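Home Issues Browse by topic For authors Contact

We use cookies to remember your reading preferences. Accept Manage

3. What people do with a tray

3.1 Why I stopped asking about recipes

I came into this project thinking I was studying recipes. I'd spent years collecting handwritten cards from the Praremden valley, and I was pretty sure the differences between one household's shortbread and the next would be down to butter. So my first round of visits in May was all butter questions (how much, how cold, salted or not), and I got very polite, very short answers. People were kind about it, but they were bored, and so was I.

Then I started asking where the dough goes while you're doing something else, and I couldn't get anyone to stop talking! Everybody has a spot. Everybody has a thing they put it on, and most of them had views about other people's things. One household rests dough on a marble offcut by the back door. Another swears by a bread board that belonged to a grandmother and isn't allowed near soap. And a surprising number of them use a plain tray, the sort you'd carry tea on, and slide it around the bench as the afternoon goes along.

So that's the subject of this section: resting surfaces, and what they do to the rhythm of a home baking session. I've borrowed the word "parking" from one of my households, because I haven't found a better one in the literature. Parking is anything you do with food you're not working on yet, or not working on any more.

3.2 Trays and benches

I kept diaries for the whole study, and the households kept them too. By the end we had 470 diary pages between us, which is a lot of flour in the binding. Of the 300 baking sessions they cover, 100 mention a tray being used for parking before anything goes near the oven. I've left out sessions where the tray was only used for serving, though the line gets blurry when a kid turns up and eats the thing you parked.

The tray people tend to bake in smaller kitchens. That makes sense to me, as I'm one of them. If you've only got one stretch of bench, you want to be able to pick up the whole lot and put it somewhere else when someone needs to make a sandwich. The households with long benches parked straight onto the timber or onto a floured cloth, and they were a bit sniffy about trays, to be fair. Plastic came in for the most stick. I was told it sweats, it slides, it holds the smell of onions. I was also told by three different households that it's the only kind worth owning, as you can drop it.

Rims were the thing I hadn't expected. Several diaries grumble about a tray with no edge, and the grumble is always the same one, to do with flour and the floor. A raised rim keeps the mess in, but it gets in the way of a rolling pin, so the rimmed tray ends up being a parking tray and never a rolling one. My favourite diary has a whole page on this, with arrows.
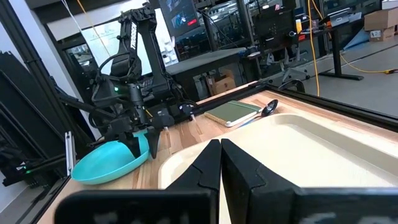
Figure 4. Cream plastic tray with raised, rounded rims, on a butcher-block top.

Does a rimmed tray change how long people rest their dough?
A little, going by the diaries: the rimmed-tray households wrote down longer rests, and I think that's because a tray can be moved out of the way and forgotten.

3.3 Forgetting

Which brings me to forgetting. I'd planned to treat long rests as a choice, and a few of them were. Most weren't. The phone went, the washing needed bringing in, somebody wanted driving to footy. The dough sat there on top of the fridge on its tray, and when the baker got back to it they either shrugged and baked it anyway or wrote something rude in the diary. Ida Street (the longest of my household groups, and the chattiest) gave me so many of these entries that I set up a separate folder.

I don't want to lean too hard on this. A diary tells you what somebody felt like writing with sticky fingers, and I've coded 2,000 separate remarks from people who were mainly trying to get biscuits made. But the pattern held when I went back through the winter pages, and I'm happy enough with it to carry it into Section 4, where I get on to tins.

Related items
Biscuit tins and their second lives
The Leclerc cookery notebooks: a reading guide
Gradico enamelware in rural kitchens
Who gets the good bench? Sharing small kitchens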